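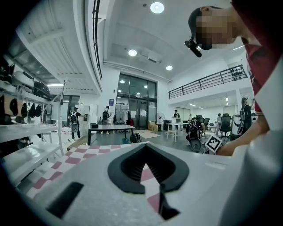

*Reading time: 4 minutes*

## 3. Setting up the label printer

This section covers the Witlow 242 desktop label printer from unpacking to the first test label. If your printer came from another site and already has labels in it, start at 3.3.

You need a clear, level surface within reach of a power outlet. Keep the printer away from direct sun and heating vents. Leave enough room behind it for the power cord and data cable to bend gently, and enough room above it to open the lid all the way.

### 3.1 Unpack the printer

1. Open the carton from the top and lift out the accessory tray.
2. Take the printer out by its base. Do not lift it by the lid.
3. Remove the tape from both sides of the lid.
4. Open the lid and pull out the foam block that sits under the print head.
5. Check that the accessory tray holds the power supply, the power cord, the USB cable, the label spindle and a starter roll.

Keep the foam block. It goes back under the print head whenever the printer is shipped.

> **Caution:** Do not plug in the printer with the foam block in place. The print head can be damaged when the roller turns.

### 3.2 Connect the power

1. Make sure the power switch on the back is off.
2. Push the round plug of the power supply into the socket marked DC IN until it clicks.
3. Connect the power cord to the power supply, then to the outlet.
4. Turn on the switch. The status light blinks amber during start-up and then stays red, meaning that no labels are loaded.

Use only the power supply that came with the printer. The one for the older Ellis model has the same plug but a different voltage — the two are easy to mix up if you keep spares in one drawer.

### 3.3 Load the labels

The printer takes direct thermal labels up to 68 mm wide. It has no ribbon, and transfer labels will come out blank.

1. Press both lid latches and raise the lid.
2. Slide the roll onto the spindle so that the labels feed from the top, printed side up.
3. Set the spindle in its two notches.
4. Move the green guides in until they touch the edges of the backing paper. They should touch it without bending it.
5. Pull the end of the roll forward over the roller, past the tear bar.
6. Close the lid and press down on both corners until each latch clicks.
7. Press FEED once. One label should move out and stop with its edge at the tear bar.

If several labels run out before the printer stops, it has not found the gap between them. Hold FEED until the light blinks twice, then let go. The printer measures the roll and stops by itself.

> **Note:** Repeat the measurement each time you change to a different label size. It is not needed when you load a new roll of the same size.

### 3.4 Connect to a computer

Install the software before you connect the cable.

1. Log in to the computer with an account that is allowed to install programs.
2. Run the Trerance Print Setup program and choose **Desktop printers**.
3. When the program asks for the printer, connect the USB cable and turn the printer on.
4. Choose the label size from the list. For a size that is not listed, choose **Custom** and enter the width and height of the label itself, leaving out the backing paper.
5. Choose **Finish**.

Sites that use the Conamberg stock system must also enter port number 3760 under **Advanced**. Leave that box empty everywhere else.

### 3.5 Print a test label

1. In the setup program, choose **Print test label**.
2. Look at the border. All four sides should be complete.
3. Scan the bar code with the scanner you will use for daily work.

If one side of the border is missing, check the green guides and the custom size. If the print is pale, raise the darkness setting by one step and print again. Stay on the lowest setting that scans well; high settings wear out the print head sooner.

> **Caution:** The print head gets hot during long jobs. Turn off the printer and let it cool before you clean the head or clear a jam.

### Changes to this section

12 March 2022 — Steps for custom label sizes rewritten (Karim Zein). Caution about the Ellis power supply added in February (Kristaps Koppel).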